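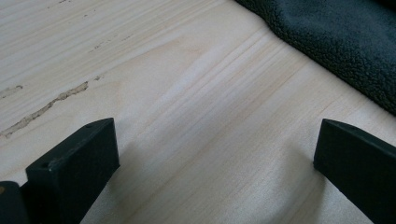 ゲストハウスVeketti(ヴェケッティ)は、片山の古い商家を直した宿です。直したといっても、床はところどころ鳴りますし、廊下は台所に向かってわずかに下っています。ビー玉を持参して実験されたお客様がいらっしゃいましたが、結果は想像どおりでした。白っぽい木の板に斜めに走っている、継ぎ目とも割れ目ともつかないざらっとした筋についても、ときどき「欠陥では」とご指摘をいただきます。当館ではああいうものを味わいと呼ぶことにしています。新築のような滑らかさをお求めの方には、駅前に立派なホテルがございます。以下、よくいただくご質問と、たまにしかいただかないけれど印象に残ったご質問をまとめました。

ご予約・チェックイン

チェックインは何時からですか
15時からです。早く着いた場合、お荷物は玄関脇の棚でお預かりします。棚に扉はありません。鍵もありません。貴重品はお手元にお持ちください。

早めに部屋へ入れてもらえませんか
掃除が終わっていれば、お入りいただけます。終わっていないことのほうが多いです。「ベッドだけ使えればシーツは気にしない」とおっしゃる方もいますが、こちらが気にします。

夜遅くに着きそうです
ご連絡いただければ玄関の暗証番号をお送りします。番号はご到着日ごとに変わるので、前回の番号を覚えていても残念ながら役に立ちません。深夜の玄関先で前回の番号を何度も試されますと、錠がへそを曲げてしばらく開かなくなります。

予約サイトと直接予約、どちらが安いですか
直接予約です。予約サイトの担当の方がこのページを読まないことを祈っております。

キャンセル料はかかりますか
前日までのご連絡ならいただきません。当日は宿泊料の全額です。「着いてみたら思ったより古かった」というご理由も当日扱いになります。古いことは冒頭に書きました。

場所と交通

駅からどう行けばいいですか
駅前のバスに乗り、「片山」で降りて徒歩4分です。この数字は、館主の本田勇が荷物を持たず、信号にも引っかからず、やや早足で歩いたときの記録です。スーツケースを引いている方は、もう少し人生にゆとりを見ておいてください。バス停を降りたら郵便局のほうへ戻る形になります。進行方向にそのまま歩くと川に出ます。川に出た方は、きれいな川ですので、ひと休みしてからお戻りください。

地図アプリだと裏の路地に案内されます
はい。地図アプリは当館の裏口を玄関だと信じています。何度か訂正を申請しましたが、先方の意志は固いようです。裏口の前で着いたと言われたら、建物の左側を回って表に出てください。裏口は内側に冷蔵庫があるので開きません。

駐車場はありますか
ありません。80メートル先に有料の駐車場があります。道幅は軽自動車なら安心、それ以上の車なら運転手の性格が出る、という程度です。

自転車は借りられますか
レンタサイクルのVedo(ヴェド)の置き場がバス停の横にあります。当館の経営ではないため、サドルの高さが変わらない等の苦情をいただいてもうなずくことしかできません。返却は置き場の営業時間内にお願いします。玄関に置いて帰られると、翌朝本田が乗って返しに行くことになります。本人は坂が嫌いです。

お部屋と設備

Wi-Fiは使えますか
使えます。一階の居間ではよくつながり、二階の奥の部屋では気まぐれにつながります。オンライン会議のご予定がある方は居間へどうぞ。ただし居間にはほかのお客様もいて、会議の内容をだいたい全部聞いています。

部屋の音は聞こえますか
聞こえます。壁は薄く、ふすまは紙です。隣の方のいびきが気になる場合は、受付に耳栓があります。ご自身のいびきが気になる場合も、隣の方にお配りできます。

冷暖房はありますか
各部屋にエアコンがあります。ただし廊下にはありません。冬は部屋から洗面所まで、ちょっとした遠征の気分になります。三月はもう春だと思って薄着で来られる方が多いのですが、建物のほうはまだ冬のつもりでいます。上着をお持ちください。

タオルや歯ブラシはついていますか
バスタオルとフェイスタオルのセットは800円でお貸ししています。高いというお声はたまに届きます。歯ブラシは受付で販売しています。ドライヤーは洗面所にあり、無料です。二台同時に使うとブレーカーが落ちますので、順番にお使いください。

洗濯はできますか
裏庭に面した土間に洗濯機があります。洗剤は置いてあるものをご自由にどうぞ。乾燥機はなく、物干し竿があります。雨の日の物干しについては、当館にも名案がありません。

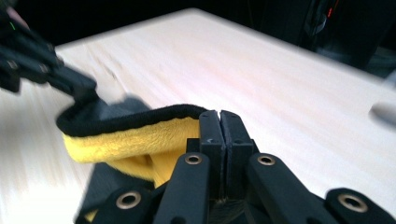 お食事と台所

朝食はつきますか
つきません。以前は出していましたが、本田の味噌汁が日によって別の料理になるため取りやめました。角を曲がったところにパン屋のFendeo(フェンデオ)があり、朝早くから開いています。くるみパンは早くなくなります。寝坊した方には食パンの耳が残っています。

台所は自由に使えますか
夜十時まで使えます。鍋、フライパン、包丁はひと通りあります。油、塩、醤油は共用です。それ以外の調味料は歴代のお客様が置いていかれたもので、読めない言語のラベルもあります。お使いになる場合は、まず少しだけなめてみてください。

冷蔵庫に入れたものがなくなりました
お名前と出発日は書かれていましたか。書かれていないものは、翌朝の掃除のときに共用とみなします。プリンについては、名前を書いても完全な安全は保証しかねます。

お酒を飲んでもいいですか
どうぞ。居間でお願いします。客室での飲酒は禁止ではありませんが、畳にこぼした赤ワインは本当に落ちません。試したい方は居間の隅をご覧ください。先に試した方がいます。

その他

子ども連れでも泊まれますか
泊まれます。お子様が廊下を走ると家じゅうに響きますが、大人が走っても同じです。階段は急なので、小さなお子様は一階の部屋をご指定ください。ベビーベッドの用意はありません。

ペットは泊まれますか
申し訳ありませんが、お断りしています。ときどき居間に座っている三毛猫は、近所から通ってくるだけで、宿泊はしていません。餌はあげないでください。どの家でも「何も食べていない」という顔をしているようです。

門限はありますか
ありません。暗証番号さえあればいつでも出入りできます。ただし玄関の引き戸は古く、どんなに静かに開けても全員にお帰りが伝わります。少し持ち上げながら引くと、いくらかましです。

おすすめの観光地を教えてください
有名なところは観光案内所のほうが詳しいです。本田に聞くと必ず橋のたもとの銭湯をすすめます。観光地かと言われると困りますが、湯は熱くてよいお湯です。小銭とタオルをお持ちください。

忘れ物をしました
まずはお電話かメールでご連絡ください。着払いでお送りします。充電ケーブルについては、見た目の似たものが箱いっぱいにあるため、色と長さ、できれば愛着の程度もお知らせください。お問い合わせのない品は、しばらく保管したあと処分します。片方だけの靴下は早めに処分します。

休みの日はありますか
次のお休みは10月22日です。畳の入れ替えのため、この日はご宿泊をお受けできません。電話にも出ません。畳を運んでいます。

ここに載っていないことを聞きたいのですが
メールがいちばん確実です。電話は掃除中だと気づかないことがあります。返信が届かないときは、迷惑メールのフォルダを一度ご確認ください。当館の名前は、どうも迷惑メールらしい響きがあるようで、よくそちらに入っています。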